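Skendale Table Cloth – Setting Up and Care
Section 2: Laying the cloth on your table
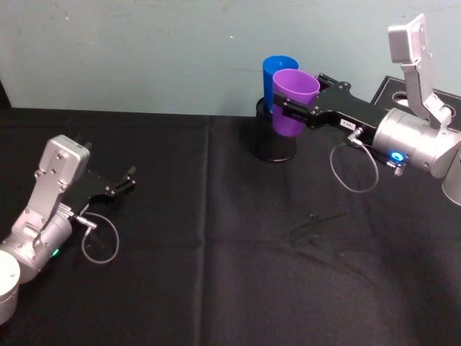 Thank you for choosing the plain black Skendale. It is a simple thing, but a cloth that has been laid with a little patience will sit quietly on the table for weeks, and one that has been thrown on in a hurry will pester you every day. Please set aside 18 minutes or so the first time, and put the kettle on afterward.

Before you begin

Wipe the tabletop and let it dry completely. Crumbs and grit make small bumps that you will feel every time you set down a cup, and moisture trapped underneath can leave a mark on a painted or waxed top. If your table has been polished lately, wait until the next day.

Wash your hands too, please. Black shows flour, chalk and hand cream more than any other color we sell.

Laying the cloth

1. Take the cloth out of its bag and shake it gently, preferably outdoors. A new cloth sheds a bit of lint, and it is far nicer to have that on the lawn than on the rug.

2. Find the care label. It is sewn into one corner on the underside, and that corner goes at the back left of the table as you stand facing it.

3. Lay the folded cloth along the back edge and open it toward you, one fold at a time. Go slowly here – it is much easier to correct a crooked start than a crooked finish.

4. Line up the back edge of the cloth with the back edge of the table. If the table stands close to a wall, pull it out a hand's width first so that you can reach behind it.

5. Smooth from the middle out to the sides with flat palms. Don't tug at the corners, as this only sends the wrinkles somewhere else.

6. Step back and look along the cloth from one end. If a fold line runs crooked, lift the front edge, let a little air underneath, and lower it again.

7. Let the front hang as far as you like. Virgilio Cruzado, who wrote the first edition of this guide, liked it to reach his knees when he was sitting down, and we have never found a better rule.

Note: Fold lines from the bag are normal and will soften with use. Small creases usually relax overnight. For stubborn ones, use a cool iron on the underside, with a thin towel between the iron and the cloth.

Caution: Never iron the cloth while it is on the table. The heat goes straight through and can spoil the finish below.

Caution: Keep candles in a proper holder, and don't leave them burning when you go out of the room – not even for a minute to answer the door.

Everyday care

Brush the cloth with a soft clothes brush, always in the same direction. A barely damp sponge will lift most dust. Wash it by itself in cold water the first 2 times, as some dye may come out, and hang it in the shade to dry.

If you need a replacement, ask for part 961 and give the length of your table. Letters about this guide are always welcome and should be addressed to Edgardo Mercado at Grulside.

Section revised 2019-12-09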